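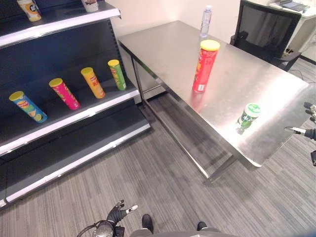

Grellier Shelf Tasks – perception and planning package for humanoids

Last updated 1 Nov 2020

We use cookies to remember your region and basket. OK / Settings

Grellier is the software that sits between your head camera and your hands. Finds items on shelves and tables, works out which one you asked for, plans a two-arm reach, hands the path to your controller. No hardware in the box. You bring the robot.

Current release is a big one for anybody doing canisters, bottles, cups. Read the upgrade notes further down before you install over an old copy, the config format changed.

What you get

Item finder. Runs on the head camera stream. Gives you a pose, a size and a label for each item, plus a score. Upright round things are what it does best. A row of canisters running back on a shelf is handled as seperate items even when the near one covers part of the next. Items cut off at the top of the view get flagged "partial" and the planner won't reach for them until the head tilts up and the finder has had another look.

Surface finder. Shelf levels, shelf lips, table tops, floor. Each level comes out as its own flat surface with a front edge, so "put it on the bottom shelf" is a legal command. Empty levels count too. Free space is reported per surface as a grid you can query.

Reach planner. Fingers, wrist, forearm and feet all in the collision model. Plans for either hand or both. If the near hand can't get in past the shelf lip it will try the other one before it asks you to step.

Step advisor. Says where the feet should go. Does not move them. Your walking controller does that, we only send a target and a heading. Plenty of people asked for us to take over walking, we are not going to.

Task scripts. Plain text, one action per line. Pick, place, swap, look, step, wait. There's an undo for place. There is no undo for dropping something.

Shiny surfaces

The most common support mail by a long way. Brushed steel tables throw glare and depth cameras go to pieces – holes in the table, ghost points floating over it, sometimes a "hole" right where the cup is standing.

Glare mask is now on by default. It marks the blown-out patch, ignores depth inside it, and fills the table from the good points around the edge. Items inside the patch are found from color only and carry a lower score. If you're picking short items off a bright table, set min_score down a little for those and leave it alone for everything else.

Clear bottles: better than last release, still not great. The cap is what the finder locks on to. A clear bottle with a white cap on a light background will come and go. Turn on hold_track so it stays put in the model for a while when the finder loses it. If there's no cap, expect trouble.

Label matching

You teach labels from photos. 7 photos per item is the number we test with, taken from different sides, same lighting as the work area if you can. More doesn't hurt. Fewer and flavors start to get mixed up, same can shape in different colors is the classic case. Red and orange are the pair that swap most under warm lamps. White balance locked on the camera fixes most of it.

Matching works on the whole canister and not just the logo, so a can turned half round still gets matched most of the time. Fully turned, back label only, you need a photo of the back in the set.

No label set? Ask by color and place. "pink, middle shelf" works. "the red one on the table" works. Two things that fit the description and it stops and asks, it does not guess. You can switch that to guess in config. We'd leave it.

Hands in view

Your own hands will be in the picture for most of a task. Self mask takes them out using joint angles and the hand model file you supply. Dark fingers with metal tips used to leave bits behind, the tips got reported as small silver items and the planner would swerve round its own finger. Fixed. You do need a hand model with the tips in it. A lot of vendor files leave them off, check first.

Feet and lower body are masked the same way when the head looks down.

Clutter around the work area

Chairs, desks, cables. Anything outside the work zone goes in as a rough block and the arms keep clear of it. Mesh chair backs are treated as solid, yes even though the camera can see through them. Cables on carpet are reported to the step advisor as no-step strips if they're thick enough to show up, thin ones are missed. Tape them down or draw the strip in by hand in the zone editor. Striped carpet is OK. Very shaggy carpet is not, floor height drifts.

Needs

- Color plus depth camera at the head, fixed mount or known tilt
- Joint angles streaming, time stamped, same clock as the camera
- Linux box with a graphics card, on the robot or on the bench
- Hand and body model files
- An e-stop that does not go through our software. Not optional

Works with

Brallico arm controllers, both series. Native, nothing to install.
Fedoruk hands, through the bridge (included in the download). Update hand firmware first or the finger angles come through mirrored.
Poltum simulator. Scenes load directly, shelves and tables included. Good for trying scripts before you put a real arm near a real shelf.
Anything else through the plain socket interface. Docs are thin for this, sorry, being rewritten.

Upgrade notes

Back up your config folder. The new version reads old zone files but writes them in the new format, and the old version can't read those.

Label sets made before May need rebuilding. There's a command for it, rebuild_labels, point it at the photo folder and go get a coffee.

lip_clearance is now in millimeters and not centimeters. If your arm suddenly hugs the shelf edge, that's why. Look at this before the first run. Run at low speed.

The old "auto retry" setting is gone. Use retries in the script line, for example: pick blue canister retries 2

Known problems

Stacked canisters get read as one tall item about half the time. Working on it.

Top shelf items above head height, placing works but the pose is shaky. Use look before place.

Planner viewer crashes if you resize the window while it's drawing. Just don't resize for now.

Log files get huge if verbose is left on over night.

Licenses

Bench – one robot, one seat, 90 day trial first with everything switched on. No card needed for the trial.
Lab – 7 robots, shared label sets, zone editor for all seats.
Site – ask us. Depends on how many robots and whether you want the source for the planner.

Schools and colleges get Lab at the Bench price, write from your school address.

Licenses are tied to the computer and can be moved from the account page. If the computer is dead, mail us the old key and we'll free it up by hand.

Support

Mail is quickest. Send the log, the zone file and a still from the head camera with the overlay turned on. Without the still we mostly end up asking for the still. Please don't send hour long recordings, the mail server throws them out and we never see your message. Use the upload link in your account for anything big.

Returns and refunds on the license page. Trial keys go out the same day, check your spam folder if it hasnt arrived.

Share this page

Get release notes by email. Enter your address and press Sign up. Unsubscribe any time.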